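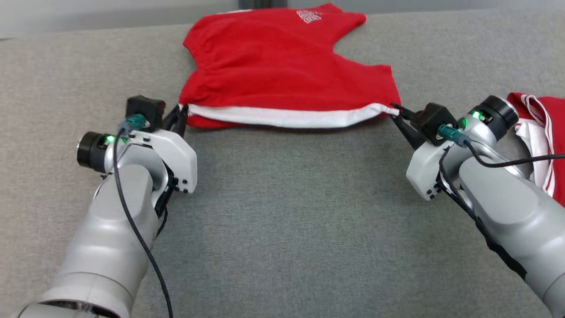

slabhappy

January 2025

Site meeting at Nornton ran 70 minutes this morning and we got through two items. The builder wants the defects list moved into Plonen so everyone can "see progress in real time". I can already see it in real time from the car park. Has anyone used it on a mid-size job?

gutterpress

We had it on the Maldonado extension. Good for photos, hopeless for variations. Ours sat at "pending" until April, much like the plasterer.

2ndfix

Disagree. Variations work fine if the PM closes them out. Blaming the software for that is a bit rich.

gutterpress

I was the PM.

2ndfix

Well, yes.

slabhappy

Licence is $3,000 for the job, and there are 13 subbies who'd all need a login. My tiler still faxes.

Nurklow_Neil_not

Stick with the spreadsheet. Colour the overdue ones red and email it on Fridays - worked for us at Nurklow.

2ndfix

Until someone sorts one column and not the others.

slabhappy

That was last Friday. Will ask for a trial and report back.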